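MET 114 Mechanical Assembly
Handout 5: Spur gears and the ring plate

Read this before lab. You will need the parts kit, a steel rule, calipers and your notebook. The written part at the end is due at the start of the next lab.

1. What a spur gear does

A spur gear has straight teeth cut parallel to its axis. Two spur gears mesh only if their shafts are parallel and their teeth are the same size. Tooth size is given by the module, which is the pitch diameter in millimeters divided by the number of teeth. Two gears of different module will not run together, even if they look close.

Terms you should know:

Bore: the hole through the center of the gear.
Face width: the length of the tooth measured along the axis.
Pitch circle: the circle on which two meshing gears roll against each other.
Backlash: the small gap between the teeth of two meshing gears.
Center distance: the distance between two shafts. For two external gears it is half the sum of the pitch diameters.

The speed ratio of a pair is set by the tooth counts. If a gear with 17 teeth drives one with 51, the second turns at one third the speed of the first. An idler placed between them changes the direction of the output but leaves the ratio alone. Students get this wrong on the midterm every year.

2. The Kornden planetary set

In lecture we went through the planetary arrangement: a sun gear in the middle, planets around it, an internal ring gear on the outside, and a carrier that holds the planets at a fixed spacing. The Kornden set in the lab cabinet uses 3 planets. Spacing them evenly shares the load and keeps the side forces on the sun close to balanced.

Even spacing is possible only when the sun teeth plus the ring teeth divide evenly by the number of planets. Check this before you start any design problem. It takes one line.

3. Layout on the mat

Work over the dark mat. Small gears roll, and a bright part is easier to find against a dark surface. Keep loose gears well in from the edges.

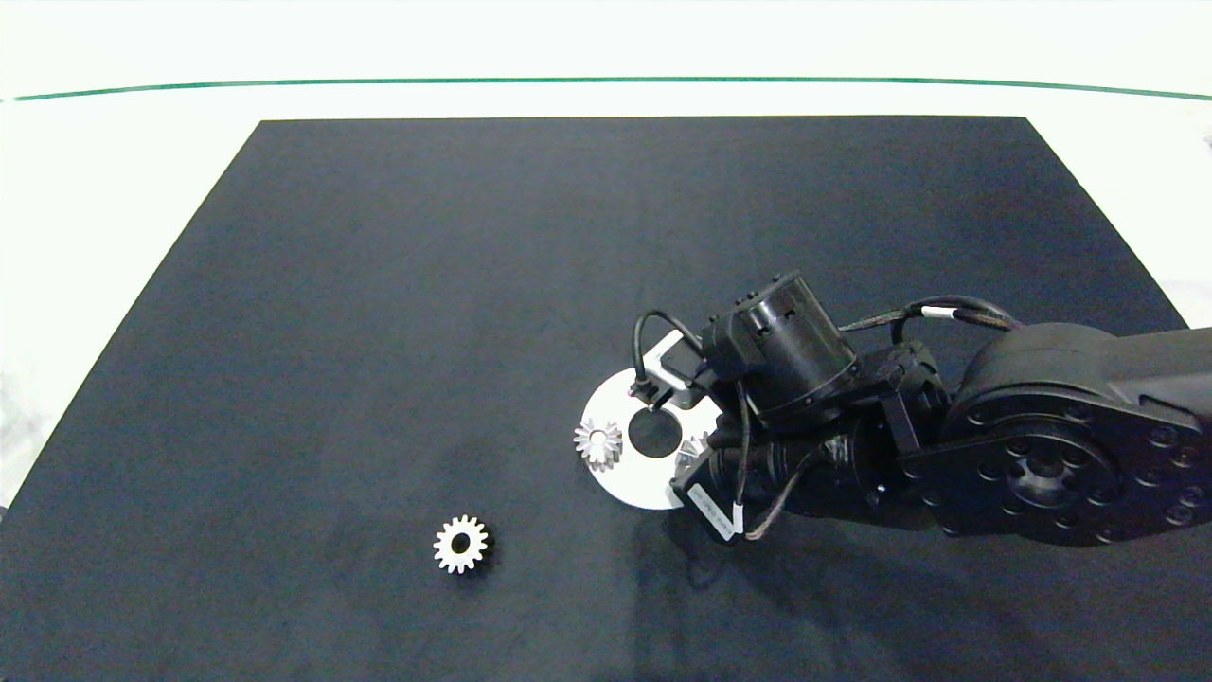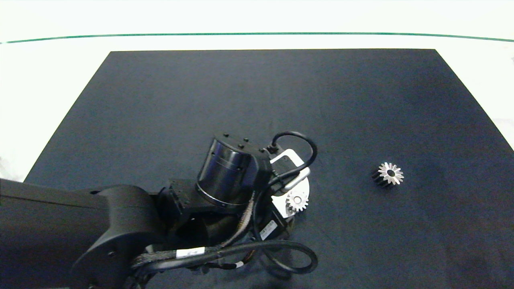
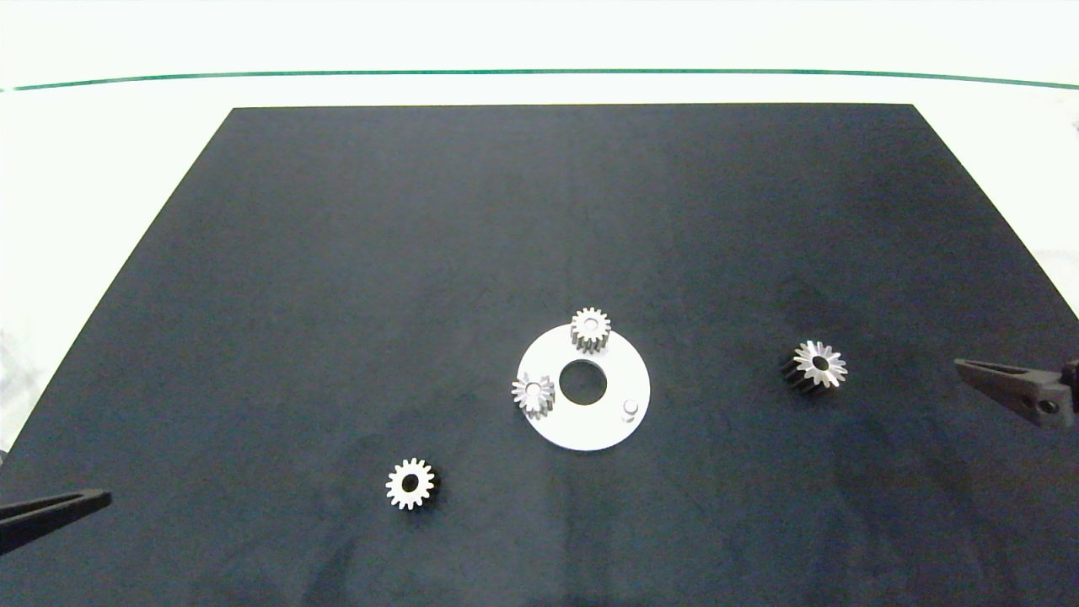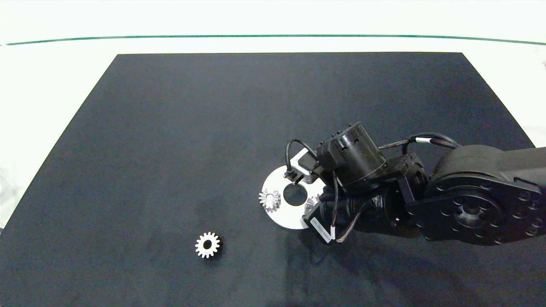 Figure 5.1. Small metal gears at the dark mat, four views. The first and third views show the round center hole in the white plate.

Gears may be set down flat or on edge while you sort them. For measuring, turn each one face up. Look into the bore and check for chips or burrs before you put it on anything. A burr at the mouth of the bore is the usual reason a gear stops partway down a pin. Do not tap it down. Take it off, clean the bore with the small round file, wipe it and try again.

4. Procedure

Wipe the mat and the plate.

Count the teeth on each gear. Mark the starting tooth with a dot of felt pen so you do not count it twice.

Measure the outside diameter in two places, a quarter turn apart. Record both readings. If they differ by more than the limit on the Bareck sheet, set the gear aside and take another.

Measure the bore and the pin. Subtract to get the clearance.

Place each gear by holding it across the teeth and lowering it straight. A gear that goes on tilted will bind.

Turn each gear one full turn by hand. It should move freely with no rough spot.

Bring the gears into mesh and check for backlash. You should be able to feel a little play. No play means the centers are too close.

For the run test only, mount the finished set on the Flevow stand and run it at 300 rpm for 60 seconds. Guard closed, sleeves up. Write down any noise and when it started.

Use the light machine oil at the bench, one drop per pin. Oil goes on after measuring.

5. Common mistakes

Measuring across a tooth on one side and a gap on the other. This happens on gears with an odd number of teeth and gives a reading that is too small.
Reporting outside diameter as pitch diameter.
Mixing gears from two kits. The kits are not all the same module.

6. To hand in

a) Your table of tooth counts, diameters and clearances.
b) The module of each gear, with the calculation.
c) The center distance for each meshing pair.
d) A sketch of the planetary set with sun, planets, ring and carrier labeled. Show the direction each part turns with the ring held still.

Allow about two hours for the lab and the write-up together.

Reading: Sýkora notes, the sections on tooth form and planetary trains. Skip the part on helical gears for now.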